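Chore Bench Walk-Round, with my comments
Filled in by Agathe Leclerc
September 8, 2019
Copy to: Nana Ametepe

Nana asked me to go round the bench with the usual sheet and write down what I think as well as ticking the boxes, so you're getting the long version (sorry, Nana!). The question from Presen is still the same one they sent us in May: can these arms do ordinary kitchen and stockroom jobs yet, next to ordinary people, without somebody hovering over the stop button? I've marked each item OK, FIX or ASK.

1. Emergency stop within reach of the operator
OK. Pressed it myself with the arm parked and the drives dropped out right away. I'd still like a second one on the far side, where visitors like to stand.

2. Arm speed limit set for shared work
OK, with a grumble. The limit is 200 millimeters a second while anyone is near the bench. It feels painfully slow when you're watching a machine put away groceries, but I checked the setting and please leave it alone. The folks from Drellska wanted it raised to 600 for their timing runs. Fine, as long as the area is cleared first and someone signs for it.

3. Gripper fingers: cracks, play, loose screws
OK. No cracks. I wiggled every finger and found a little play in one, well inside what the Femgate manual allows. Worn grip pads were my big complaint last time and they've all been changed, so thank you to whoever did that.

4. Cables clear of the arm's full travel
FIX. This one bugs me the most. Any slack that hangs down low near the work surface is going to catch on something one day, and a tub or a packet of food is exactly the sort of thing it'll drag along. Clip it higher up, then run the arm through its whole range by hand and look again. The floor cords under the desk want tidying too – I nearly took one with my foot.

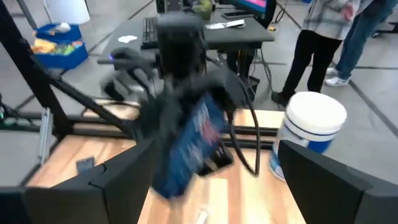 5. Test items suitable and undamaged
OK. I'm happy with groceries and household packages as test items, because those are what people want put away at home. No glass, no knives, nothing with a hot liquid in it. Throw out any package with a split seam before the run starts. I know it's tempting to get one more go out of it, but then you've got powder in the joints and I've got another form to fill in.

6. Work surface clean and free of leftovers
FIX. Small bits get left on the wood between runs. A person would brush them off without thinking, while the Boutros planner doesn't seem to know they exist and will happily set a package down on top. Wipe down between runs, please, and check the gaps between the strips.

7. People's positions during a run
ASK. What's our rule for visitors? I couldn't find it written anywhere. I'd like tape on the floor, and I'd like the operator to say out loud when the arm is going live. Nana, can you decide how far back the line goes?

Now, the chores question. My own answer is "some of them, on a good day." Picking up a stiff box and moving it a short way, yes, I'd trust that with me standing by. Lids worry me. Floppy packets worry me more, and I wouldn't leave either arm alone with a full shelf yet. My mother asks me every holiday when she can have one for the dishes and I keep telling her to hang on to her sponge. I do think it's come a long way since spring, though, and I enjoy watching it a lot more than I used to!

Open actions
Item 4: raise and clip the slack cable, tidy floor cords. Agathe, before the next live run.
Item 6: keep a brush at the bench and add the wipe-down to the run sheet. Operators.
Item 7: visitor line and spoken warning. Nana to decide.

Runs at the slow setting can carry on once item 4 is closed. I'm holding off on the faster ones until I've seen the tape down.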